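Saturday, 8 in the morning, and Freya still hadn't packed.

The van was due at 20 past. Elli had said so twice on the phone, once in her normal voice and once in the other one. Four months of rent left on the place in Nukby, no refund, fine. Keys through the slot. Go.

She did the kitchen first, badly. Mugs in a towel, towel in a box, box already splitting. The landlord's letter was still on the fridge, 1462 owing, his signature like a squashed fly. She left it there. Then took it down. Then put it back.

"You're not dressed," said Elli from the door.

"I'm dressed underneath."

"Underneath what?"

Coat, she meant. Her mother's, down to the ankles, the pockets full of batterys and one good spoon. Elli looked at it, looked at the boxes, and started carrying without another word. Down 13 stairs and back up. Down again.

Which left the clothes.

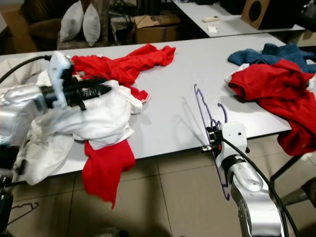

Freya had never owned much red before Skirnedard. Then one winter there and it was all she bought, as if the town might lose her in the snow. Now what. Keep, leave, keep. The big red thing was sliding off the end of the table with the blue one stuck under it, and she couldn't remember which of them she'd worn to the hearing. The white one was a rag, really. One purple hanger, wire, the kind you get free. She wanted that more than any of it. Stupid.

"Van," Elli shouted up.

"Two minutes!"

"He's double parked, Freya!"

She got the sheet off the bed and threw it over teh lot, pulled the corners in, hanger and all, and went down the stairs with it bumping behind her.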